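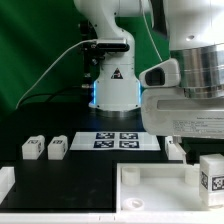 Setting out a bench for small pale parts

White parts are awkward to work with. They look alike, they pick up marks, and on a pale worktop they vanish. These are the habits we have settled on at Skosach for putting pegged blocks and trays together.

Start with a dark top

A black tabletop makes the edges of a white part easy to find. Wipe it with a barely damp cloth before you begin, and again at midday. Dust shows up badly on black, so keep the cloth within reach. Run cables along the back or well off to one side.

Mark the parts before you need them

Put a printed black-and-white marker on each block, on a flat face, and leave the pegs bare. Press the marker down from the middle outwards. If a corner lifts, take the whole thing off and start again — a patched one never lies flat. 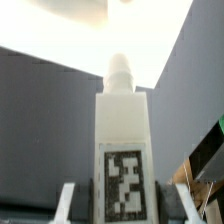

Give the tray the middle

Put the tray in the centre with its marked wall towards you. Blocks go to the left and right of it, standing up, with enough room between them to get hold of one without knocking the next. Anything flat can go behind.

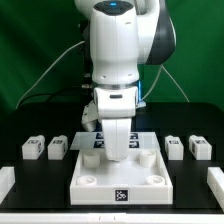 Check which pegs are tall and which are short before fitting anything over them. Turning a tray round halfway through a job costs more time than looking first. If a part feels tight, lift it off and try again square to the peg. Pushing harder at an angle will mark the plastic, and fine sandpaper only makes a dull patch.

Light it from the side

A lamp straight overhead washes out white surfaces. Ours is a cheap Saster lamp, set 60 cm from the tray and a little behind it. 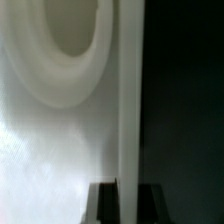

Low light across the surface shows up scratches and raised edges that you would otherwise find with a fingernail. Switch it off when you pack up, and put the blocks back in the order you will want them next time.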